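Prev | Next | Thread index | Archive home

2023-03-31
From: Vornell

> Has anyone read the draft treaty between Cudden and Clenuler all the way through? The radio keeps calling it a border deal, but I can't find a single line in it that moves the border. What am I missing?

You're not missing a thing! I sat down with all 22 pages last night and loved it (I know, I know). The border stays where the 1936 survey put it. What changes is who gets to use the river, and that's the part I wish the radio would talk about.

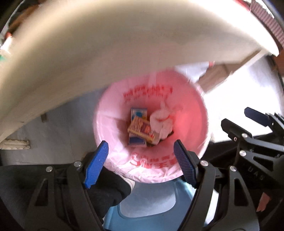
Article 4 is the one to read first. It lets boats from either side tie up on either bank without a permit, as long as they register once a year. People in the river towns have wanted this since before I joined the list, and to see it written down in plain words is wonderful.

The fishing section is weaker. It sets a shared limit of 200 licenses but leaves the split to a later meeting in December, and I'd bet that's where the arguing starts. Clenuler's foreign ministry has already said it wants more than half.

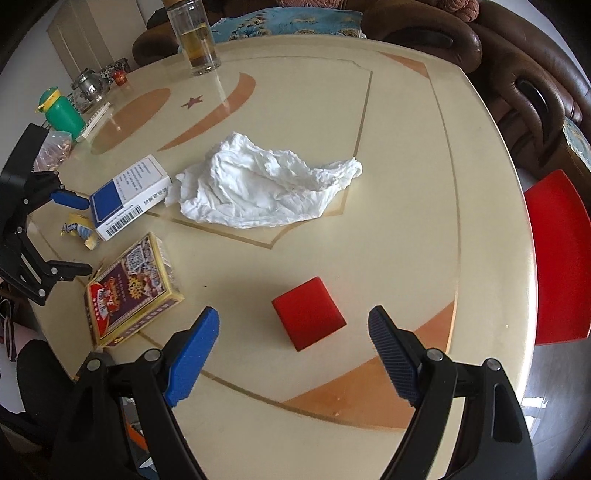
One more thing, on the translation. The Văn paper ran a version that has "joint patrol" where the draft only says "joint notice," so if you read it there, go back and check. Big difference! I can send my marked-up copy to anyone who wants it, just write me off list so we don't clog the archive again.

Vornell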